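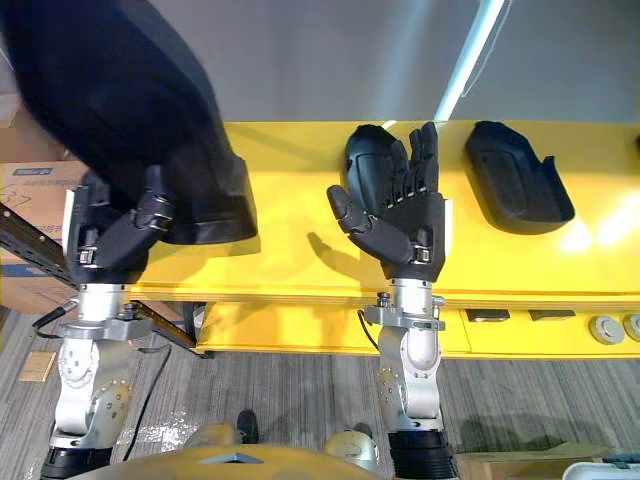
Packing gloves and folding towels: are the machines there yet?

Forum: Workshop and Home > Gadgets and Automation
Thread started 30/05/2025

Kristof Dewulf wrote:

Evening all. I've been packing sets for Tuvudness going on for years now (work gloves mostly, a bit of protective padding when the season's right) and every few months somebody upstairs comes back from a trade show and tells us the bench will be running itself by Christmas. So I'd like to hear from people who have had a go with this kit, or who have watched somebody else have a go, because I can't make my mind up.

The picture at the top is the sort of job I mean. Two arms, proper hands with fingers, a glove-shaped foam tray on the table and another beside it, and a big soft black thing held up in the left hand. Anyone who has worked a bench will know the soft thing is where the trouble starts! A box you can pick up by its corners all day long. Cloth and padding have no corners to speak of, they hang how they like, and they never hang the same way twice.

My own feeling is that we are a good way off. We do 300 sets on a decent shift between 2 of us, talking the whole time, and I can't see a pair of metal hands keeping up. But I'm happy to be told otherwise.

stitchandsteam wrote:

Lovely question, Kristof, and I'm going to disagree with you a bit if you don't mind. I look after the linen side at a small guest house and we have a Dellmont folder for the flat sheets. It's an ugly great thing and it squeaks, but it has folded more sheets than I ever want to see again, so I do think "machines can't do cloth" is a bit out of date. What it can't do is a fitted sheet. Or a pillowcase with a button left done up. Or anything a child has been sick on, but then I'm not keen on that either.

Sanne Nijs wrote:

The folder is a different animal though, stitch. You feed the sheet in flat and it only ever has the one job. Kristof is asking about general hands that could do gloves in the morning and something else after dinner.

We tried a Rantala cell at our place in February for putting soft inserts into trays. The chap setting it up was patient and clever and I liked him very much, and he spent most of the first week on the grip alone. Too tight and the insert came out creased, too loose and it slid round and went in sideways. By the end it got through 2,836 pieces over the trial, and I'd call it a decent result, but one of us had to stand there and put right the crooked ones. I wouldn't write it off. I'd only say it needed more minding than the brochure let on.

oldlathe wrote:

Minding is the whole point for me. If I have to stand next to it I may as well do the job. My wife says the same about me and the washing up.

Kristof Dewulf wrote:

Ha, mine too. Sanne, that's really useful, thank you. When the inserts went in sideways, did it know? I mean did it stop, or carry on quite happily to the next one?

Sanne Nijs wrote:

Carried on, mostly. They put a check in later and then it stopped too often, for things I would have let through. There's a lot of judgement in "that'll do", and we don't notice ourselves using it.

brambleyard wrote:

Can I stick up for the home side of this? I'm 71 with bad wrists and I would put up with a great deal of squeaking and stopping if something would just pair my socks and put the duvet cover on. It could take all afternoon over it, I'm not paying it by the piece. You shop-floor people want 200 an hour and I want one bed made. I think that's why the two camps never agree.

stitchandsteam wrote:

Oh, very well put, bramble. And do try the inside-out method for the duvet in the meantime, it saved my shoulders.

oldlathe wrote:

All right, fair point about the wrists, and I take back some of my grumbling. I still wouldn't let one near my good glasses.

Kristof Dewulf wrote:

I hadn't thought of it that way round at all. Slow would be no use to us but it might suit a house very nicely. We've a man from Stikness coming in to talk to us about trays and fixtures, so I'll ask him what he thinks about soft goods and report back. Sanne, could you let me know what sort of fingertips they used on your trial? Rubber, or something harder?

Sanne Nijs wrote:

Rubbery pads, and they wore out quicker than we expected. I'll dig out my notes over the weekend and put them up on here.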